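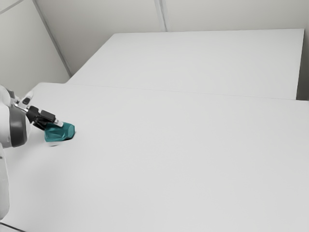
**Rezaul Abeysekara**, planning software, Drovside

Gallery: grasp planner in simulation, 26/09/2024

The gripper is closed on the teal faceted part, low over the white table. Fida is our planner. It samples 209 grasp candidates per object, drops any that would hit the table, and passes the best 4 to the arm controller. Planning takes around 30 ms.

The wrist approach limit is still set by hand in the config file. Jarrah Doolan is moving it into the scene loader for the November build.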